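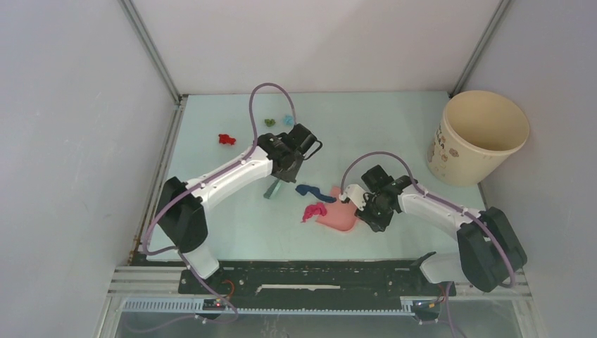
Two arms, one tabletop, and the bucket in the back corner.

From: Vlasta Kneževič
To: Follham home automation list
Subject: Re: [follham] so can they do chores yet or what

Hi everybody,

Ji-hoon asked a fair question in the last digest and I typed up half an answer over breakfast, then lost it, so you're getting the lunchtime version. I'll quote him first for the folks who only read every third message (you know who you are, and I love you anyway).

Ji-hoon Joo wrote:
> My mother has decided that I am the family expert and wants to
> know when she can buy a machine that tidies the living room. I
> told her she has one that vacuums. She said the vacuum eats
> socks and she has to pick everything up before it runs, so what
> is it for? I had no comeback. Is picking stuff up off a surface
> really still that hard? A four-year-old can do it. Badly, but
> still.
>
> Also is anyone going to the July meetup? I can take 2 people if
> they don't mind sharing with a drum kit.
>
> Ji-hoon

Okay, so, your mother is right about the vacuum, and I'd like that on the record. The picking up was always the real chore! Rolling around on a flat floor is the easy bit.

As for why it's hard, look at what's lying around in any home. A plate is a plate. You can measure it, it stays the same shape, and a machine can learn where to grab it. A crumpled scrap is a different shape every time you let go of it. Same with a cloth, a sock, a kid's drawing that got balled up. The fingers come down, the thing squashes or rolls or folds over, and now the plan is for an object that doesn't exist anymore. You and I fix that without noticing because our fingertips tell us. Most grippers get very little of that, and a lot of them get none.

Bastien and I have been arguing about this on the side for weeks. He thinks two arms is overkill for tidying and that one good arm with a decent camera would get you most of the way. I went over to his side for a bit and then came right back, and what did it was laundry. Try folding a dish towel with one hand. Go on, I'll wait. Now try sweeping crumbs with one hand and no dustpan.

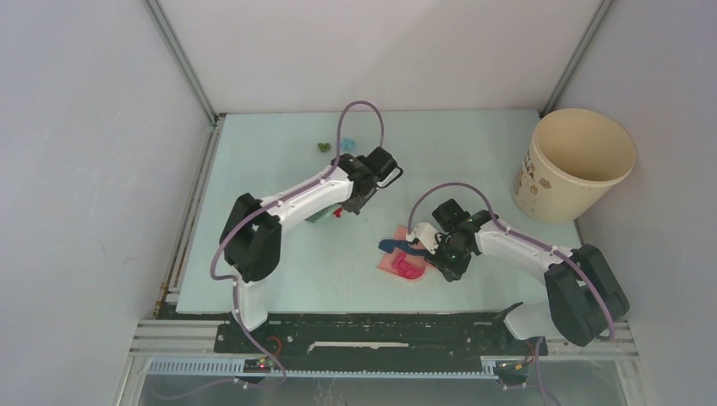 The other thing with two arms is they have to stay out of each other's way, and that eats a surprising amount of the work. My old boss at Isura (Didier Bodin, some of you met him) used to say that half of shop-floor programming was teaching the left one to wait for the right one. On a factory line you can get around it by giving each arm its own zone and its own fixed part to handle. On a kitchen table everything lands in one heap in the middle and both of them want in.

Then there are tools. I used to think a house robot should pick up every little thing in its fingers, piece by piece, and I've changed my mind on that too. People don't clean that way. We grab a dustpan, or a tray, or the nearest flat thing, and carry a bunch at once. A dustpan has a nice stiff handle, so it's kind to a gripper, and the messy soft stuff just rides along in the pan. You do have to keep it level on the way to the trash, though, and I say that as a person who regularly doesn't. 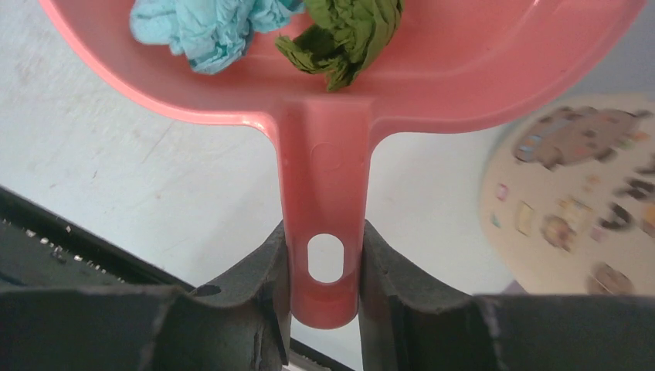

Pascal sent me this one off-list and said I could answer it here:

Would you let one of these loose in your own kitchen today?

I'd let it clear a table while I was standing next to it, and I wouldn't leave the house. Slow doesn't bother me. If it takes 4 minutes to do what I do in ten seconds, fine, I'll have my coffee. What bothers me is the glass of water it wasn't expecting, or the cat.

So Ji-hoon, for your mother: tell her small jobs on a table, with somebody keeping an eye on it, and a whole living room is a good way off. I'd put money on shop floors getting there first, mostly for boring reasons like good lighting and people putting things back where they belong. The Trillora folks may see it differently and I'd be glad to hear it.

Oh, and I'm in for July. I'm fine with the drum kit as long as I don't get the cymbals in my lap.

Vlasta

P.S. Bastien, you still have my long screwdriver.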